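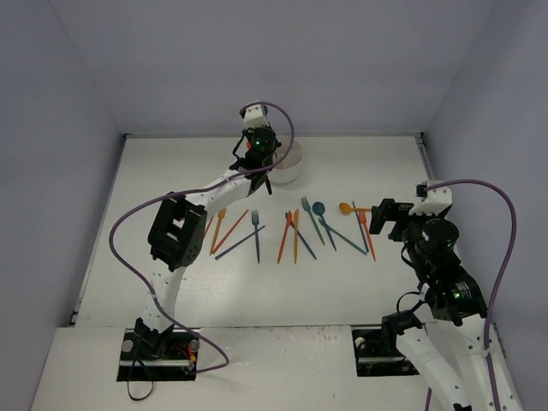

Drinell Introduces the Kairys, a Round Container for People Who Have Given Up on Drawers

White, open-topped and divided on the inside, the new tabletop organizer goes on sale in April

Drinell, the housewares company that brought you the Trivel dish rack and then, a year later, a dish rack tray to catch what the Trivel let through, today announced the Kairys, a round container for the small things that live on tables.

The Kairys is white. It has an open top and pale dividers inside. It does not spin, fold, stack, glow or connect to a phone. Drinell's product team looked into a spinning version for most of a winter and made several. The team reports that things flew out of them.

"People kept asking us what it was for," said Ada Marras, head of product at Drinell. "We'd say, what have you got on your table right now? And they'd look down and go a bit quiet."

Where it came from

Work on the Kairys started after the company asked 67 households to put everything from their kitchen table into a paper bag and mail the bag to Drinell's office. Participants were told they would get it all back, and most of them said there was no hurry.

The bags were opened by Rasa Kļaviņa and Kristaps Kļaviņa, the brother and sister who run Drinell's testing room and who had been promised a quieter spring. They found pens, pen caps that fit none of the pens, hair ties, batteries of uncertain charge, one half of a great many things, and a cheese knife. Keys turned up in two of the bags. Those were sent back by overnight mail.

"I'd been told this was a storage project," said Rasa Kļaviņa. "I now know more about strangers than I'm comfortable with. But you do start to see sizes. There are long things, there are flat things, and there are the little ones that get under everything else. So we put walls in."

The walls took longer than expected. Early samples had too many of them, giving each object its own narrow slot, and testers found it easier to leave their scissors on the table than to remember which slot was for scissors. Later samples had none, at which point the company was selling a bowl. The Kairys as it now stands falls between the two.

Why round

A square container will go neatly into a corner. Drinell found that once it was in the corner it stayed there, collecting receipts, and that by the second week testers were reaching over it to put things down beside it. The round one kept getting moved back toward the middle of the table, where somebody would use it.

It can be approached from any side, so there is no front to turn toward guests and no back to hide the ugly things behind. Testers with children called this fair. Testers without children mostly asked for a lid.

There is no lid. The company would like to be clear on this point before the emails begin. Drinell's earlier desk box, the Zenolon, had a handsome lid, and customers used the lid as a second table to put things on top of. The Zenolon is still available, and the company is still fond of it, but lessons were learned.

Why white

Drinell offered its testers a choice of colors during the trial and received a long list of opinions, several in capital letters. White was nobody's first pick and almost everyone's second. It looks at home on a pale tabletop, and a bright object dropped into it is easy to find again. It also shows crumbs, so wiping it now and then is recommended. A damp cloth and a little dish soap will do the job.

Color samples left over from the trial, including a mustard that Marras still defends in meetings, will be used up around the office.

A word from the skeptics

Not everyone at the company was sold on the idea. Uldis Dambrauskienė, who handles Drinell's retail accounts, argued early on that the world had enough containers and that he personally had a mug for this purpose. He was given a Kairys to take home. The mug has since gone back to holding coffee, although he asks that this not be described as a conversion.

"It's a good container," Dambrauskienė said. "I put my stuff in it. I can get my stuff out of it. I don't know that I have a quote in me beyond that."

Rūta Hunt, who owns a small home goods shop and carried the Kairys during a trial run, was more forthcoming. "I set one by the register with nothing in it, just to show people," she said. "By lunch there were coins in it, a button and somebody's shopping list. I hadn't put up a sign or anything. I sold four out of the window and had to keep saying the one by the register was taken."

What it holds

Drinell does not publish a list of approved contents. During testing the Kairys was used for pens and markers, tea bags, sewing things, paint brushes, clothespins, dog treats, and, in one home, a complete set of chess pieces with the black side kept well away from the white. Small objects do best in the smaller spaces. Tall objects will stand up, within reason. A full-size rolling pin was attempted and is not advised.

The company suggests emptying the whole thing out once in a while. Kristaps Kļaviņa does his while waiting for the kettle. He tips everything onto the table, throws away what is dead or dried up, and puts the rest back in whichever part it came from. He has been asked to make a video about this and has said no.

Price and availability

The Kairys will be sold in 349 stores and through Drinell's own website beginning in April. It comes in two sizes, regular and large. The large was added at the request of testers who felt the regular one would be plenty for other people. Both carry a five-year guarantee against cracking and loose dividers. The guarantee does not cover the loss of anything placed inside, including the other half of whatever it was.

Each one ships in a plain cardboard box with a single sheet of instructions. The instructions are one sentence long and had to go through legal.

About Drinell

Drinell makes racks, trays, boxes and bins for kitchens, desks and the shelf in the hallway where the mail goes. Its products include the Trivel, the Zenolon and now the Kairys. The company employs a small staff, all of whom have very tidy tables when visitors are expected.

Review samples may be requested through the press page on the Drinell website. Please say which size you would like, and please don't ask about the mustard.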